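Laundry cell at Stendale: what changes for the morning crew

The workwear laundry at Stendale moved its small-load washing to a robot arm in June. The cell handles gloves, wiping cloths and small garments. Large items such as coveralls and blankets still go to the tunnel line and are not affected.

Under the previous routine, two operators on the early shift loaded and emptied the front-loading machines by hand. Each load meant bending to drum height twice, once with wet fabric. Shahzad Janjua, who plans the shifts, logged 75 loads on a normal day. The arm now takes the loading step. Emptying stays manual for the time being, as wet items tangle and the arm's release check is not yet reliable on them.

Work is divided as follows. An operator sorts the incoming fabric by color and fiber, fills a basket and sets it on the floor in front of the machine. The arm opens the door, picks items from the basket and places them in the drum. The operator then checks the door seal for trapped fabric, adds detergent and starts the program. The arm has no access to the control panel, and there is no plan to give it any.

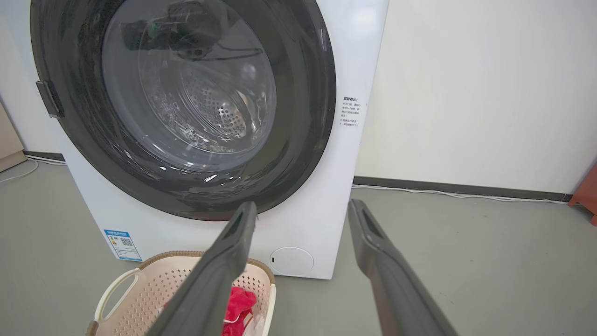 Gripper fingers at the washer, with the basket set down in front of the door.

Basket placement has the largest effect on cycle time. The wrist camera searches a fixed zone on the floor, and a basket outside that zone stops the sequence until someone moves it. Flokberg, who supplied the arm, set the fill limit at 12 items per basket. Above that figure the fingers tend to lift two items together, and the second one often drops before it reaches the drum.

Reflections in the door glass caused false stops during commissioning. Octavian Coman from maintenance changed the approach angle and lowered the weight given to the camera image when the door is closed. The stop count fell to 2 per shift. The remaining stops are mostly thin fabric lying flat on the bottom of the basket, which the operator removes by hand.

No positions were cut. The hours released from loading, 27 per week across both operators, have gone to inspection and repair, where the backlog was longest. Both operators have completed the Rosus safety module and can pause, clear and restart the cell without calling maintenance. Some of the crew have pointed out that walking between the sorting table and the cell adds steps to the shift. The table will be moved closer when the floor drain work is finished.

Stop codes should be entered in Memon before the cell is restarted. Entries made at the end of the shift lose the time stamp and cannot be matched to the camera log. Questions about the arm go to Octavian Coman, and questions about shift times to Shahzad Janjua.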